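Ticket 191: wrist drops out of position when arm is raised above pillow height
Opened by Vignesh Pai, August

Project: Zusero, student bed-making entry
Component: arm, wrist joint, gripper links
Status: open, workaround in place

Problem

When the arm goes from the low pose to the raised pose, the wrist ends up lower than commanded. The error is small at the start of a session and gets worse. After 20 cycles the gripper misses the top of the pillow and closes on air. The controller doesn't report a fault. The log says the move finished normally.

First noticed in the hotel room. We could not reproduce it on the bench in the lab, where the same script ran all afternoon with no drift. The lab script uses the short reach, though, and the room script uses the long one, so that was not a fair test. Rodrigues room profile loaded in both cases.

What I tried

9:40. Power cycled the arm, homed it, ran the script again. Good for the first few cycles, then the same drift.

10:05. Swapped the wrist cable for the spare. No change. Left the spare in.

10:30. Checked the pins at the link joints by hand with power off. One turned more easily than the others. Tightened it. Drift is slower now but still there.

11:15. Compared the encoder values with the commanded values. Home should read 1,689 on the wrist encoder. It read 1,689 at startup and still read 1,689 after the drift was plain to see from beside the bed. So the encoder believes the wrist is in the right place. That points to slip somewhere after the encoder, either at the coupling or in the link clamp.

11:50. Stopped with the arm raised on the lamp side of the bed and saved the wrist view for comparison with the next run.

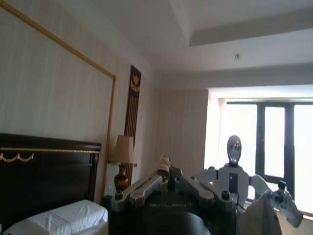
Wrist view, arm raised. Headboard and lamp to the left, second robot by the window.

Use the top of the padded piece as the reference point when comparing. The headboard is no good for this, because the base gets parked a little differently every time.

13:10. Dropped the speed limit to half and ran the long reach again. Finished 20 cycles with no miss on the pillow. Put the speed back up and the miss came back before the end of the set. Slip under acceleration fits this. Load alone does not, as the load was the same both times.

13:45. Marked the coupling and the shaft with a paint pen, one line across both. Ran one set at full speed. The line no longer met. It's the coupling.

Workaround

Keep the speed limit at half for the long reach. Re-home between sets. Don't correct the drift by adding an offset in the script. I did that last month on the old wrist and it hid the problem until the clamp came off.

Still to do

Order a clamping coupling from Brarko to replace the set screw one. The counter shows just under 4,000 cycles on the current part, so get two.

Repeat the paint pen check on the second robot. It runs the Sirkard wrist, but the coupling is the same type.

Add a check to the script that drives the wrist to the hard stop and compares. The encoder can't catch this by itself.

Leave this ticket open until the new coupling has done a full set at normal speed in the room.

Last updated 14:20 by V. Pai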